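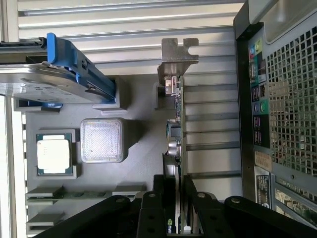
Reading time: 2 min

Week 5. Learning insertion from few demonstrations

The Dastine method divides the task in two stages: first a coarse approach, then a short contact policy. We trained the second stage with 36 demonstrations only.
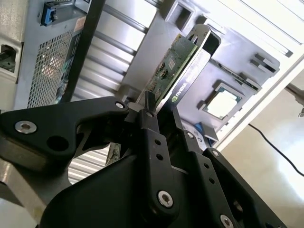 The wrist view is the main input in the contact stage. Small errors in the grasp angle matter here – please read section 3 before the lab.

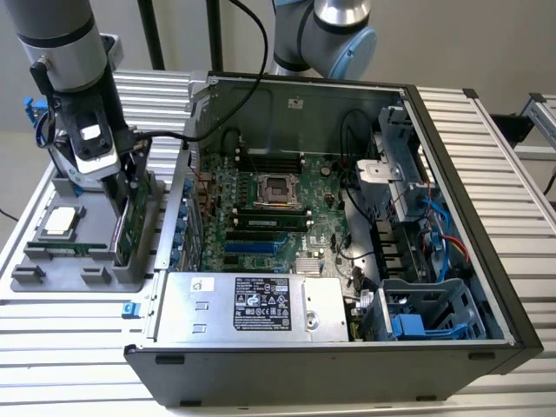
Henryk Wróbel
Lecturer, Robot Learning

In 111 test trials, the baseline failed 27 times and our method 11 times. For homework, explain which stage you would change first.

We use cookies to improve this site. Accept | Settings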